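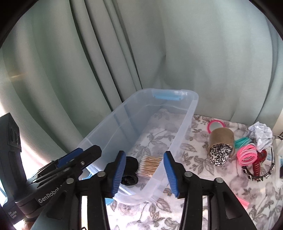 Tue 9 May, Plasen tidy-up set, collection notes

Came in early to get a full morning on the bin task before Murdo needed the other unit. Ended up with more to write down than I expected, so this is going to ramble.

Where we are: 81 good episodes kept as of lunch, 86 recorded. The five I threw out were all my fault and all the same fault, which is that I started moving before the tracking had settled, and the first second of the trajectory jumps all over the place. I know better. I wrote the rule! Hold still, count to three, then go. Taping a note to my own sleeve tomorrow.

The task is still "put the small things in the clear bin," any order, one thing per grasp, stop when the blanket is clear or when you've done your six. I've been calling the items by the same names every time so the labels match up: black sock, cotton swabs, mirror, gold tin, teal ties, pink ties, paper ball, claw clip, headband. Please use these if you take over from me. Last week we had "hair clip," "claw," "clip (red)" and "barrette" for one and the same object and I spent a whole afternoon merging them.

Item by item, while it's fresh:

Black sock, rolled. Easy, love it, could do it all day. It squashes a bit between the pads and comes up in one go. The one thing to watch is that people (me) get sloppy because it's easy and drop it from too high. Let it down to the floor of the bin, then open.

Cotton swabs. A pain, but a useful pain. I tried going in from the side and got three sticks and left a mess. Coming straight down with the jaws wide, then closing slowly, gets most of the bunch. I'm keeping the episodes where a few get left behind and I go back for them, as long as the second grab is clean. Arash and I argued about this one. He'd like only the tidy ones. I think if the model never sees a second try it'll never make one. We agreed to tag them "regrasp" and let the training run settle it.

Gold tin with the scrunchie in it. Grab the tin and not the scrunchie. If you take hold of the fabric, the tin slides off and rolls, and then you're chasing it toward the edge of the table. It lies on its side, so line the fingers up across it before you go down. Slow is fine.

Hand mirror. Flat things are miserable with these fingers. What works for me is one finger pushing the blanket down right beside the rim so the edge pops up a little, then close. It's a bit of a trick and I'm not sure the policy will pick it up from the number we've got. I want a lot more of these. Also it catches the light, and on playback there's a bright spot that comes and goes as I move over it. I'm leaving that in, since anybody's real bedroom is going to have a mirror and a window.

Hair ties, teal and pink. The pink ones loop together and behave like one object, which is nice. The teal bundle is smaller and likes to cling to the ridges on the pads when you open up. A tiny shake over the bin gets rid of it. I counted that as part of the release and didn't cut it.

Paper ball. Fine. Gets flatter each time, so crumple a fresh one every so often or we'll end up teaching it about paper pancakes.

Claw clip. Go for the middle. The ends pivot.

Headband. Haven't found a way I like yet. It's long and curved, and half the time one end hangs over the rim after I let go. Does that count as in the bin? The sheet says "fully inside," so I've been nudging it down with closed fingers afterward. Adds a few seconds. Murdo, if you have a better idea, tell me before I do fifty of these.

About the light. I've kept the green curtain pulled across, but it never closes completely on the left side, and as the sun gets higher the strip of daylight gets pretty strong. The auto exposure reacts to it when I turn that way. I went back and forth on pinning the curtain shut and decided against it. The Zalthorpe set was all done under one ceiling light and everybody remembers how that went the minute it saw a sunny kitchen. So: leave the curtain, log the hour, move on.

Same thinking on the blanket. Yes, the gray roses are busy. Yes, it shows through the bottom of the bin and confuses the segmentation (it thinks there are leaves inside the bin, poor thing). That's what I wanted out of this set. Plain tabletops are already covered by Jardine, all 3441 episodes of them, and I don't see what another few hundred would buy us.

Clear bin, though, I do have a worry about. The depth guess through the walls is all over the place, and I noticed I'm steering by the rim and the light blue handles more than by the bin itself. If the model does the same, great, until someone gives it a bin with no handles. Put on the wish list: a second clear bin, different shape, different handles or none at all. I'd also like to turn it more between episodes. I've been leaving it at an angle because it's comfortable for my right wrist, and looking back over the thumbnails it hardly changes all morning. Bad habit. After lunch I'm going to turn it every fifth run and shuffle the small stuff at the same time.

Speaking of wrists: 19 runs in a row is my limit before my grip goes shaky and you can see it in the finger width plot. Little ripples everywhere. Take the break at 15, have some water, wipe the pads while you're at it. Lint off the blanket builds up in the ridges and then the swabs start slipping.

Upload went to the Ambridge drive, folder is named the usual way. I haven't run the sync check on the last batch, so don't delete anything off the card yet, please.

Still to do:
Ask Arash whether "regrasp" goes in the episode tag or the step tag
More mirror, lots more mirror
Headband, once we have a method
Rename the old clip labels in the first batch (ugh)
New crumpled paper
Find out who has the spare finger pads, the left one is starting to peel at the bottom corner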